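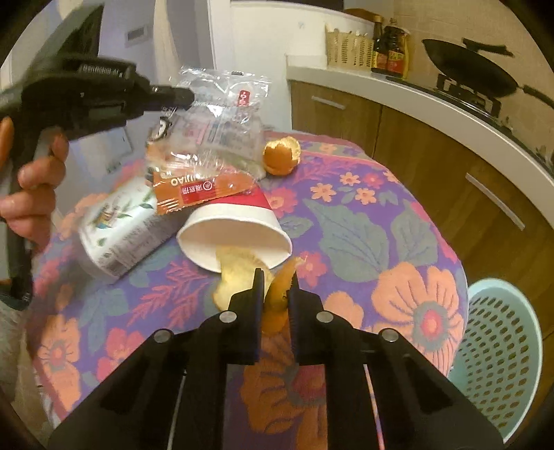
The Gollness Table Cover, large
Product no. 215

A tablecloth for people who have stopped pretending that anyone uses a coaster. The Gollness is a plain-weave cotton cover with a wipeable finish, cut long enough to hide whatever you have shoved under the table before the guests arrived. It comes hemmed on all four sides – the old version was hemmed on two, and we heard about it.

Size and fit
Made for tables seating 6. It will go over a smaller one, but tuck the corners up or someone will stand, turn and take lunch with them. Round tables are not its strong point. Zainab Bashir in our workroom has one on hers and says it looks like a badly wrapped present, though she has not taken it off.

Colours
Oat, slate and a green that Ashwin Acharya insists is called Seixas. Oat shows tea. Slate shows flour. Seixas shows everything, but people are usually too busy discussing the name.
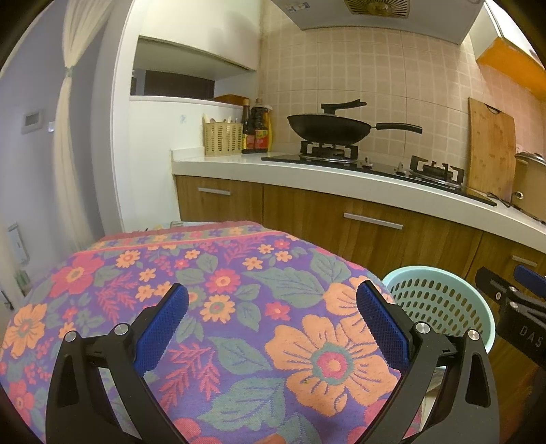
Patterned covers are a separate range, the Arus, and they cost a little more. We resisted them for years on grounds of taste, then looked at the sales figures and found our taste had changed. Anyone fond of big orange and red flowers on purple, with grey-green leaves filling in the gaps, will know why: a fabric that busy can take a splash of curry and carry on as before. The Arus has the same finish and the same hem as the Gollness.

Care
Wipe with a damp cloth. Machine wash cool, inside out, and hang it up while it still has some shape. Do not tumble dry. Sudheer Kulkarni tumble dried the first sample and now owns 3 very small napkins and a runner.

Delivery and returns
Sent folded, so expect creases for the first week. Unused covers can be returned within a month. Used ones cannot, and we can tell.

Sold by Golisell. Page updated Jul 7, 2025.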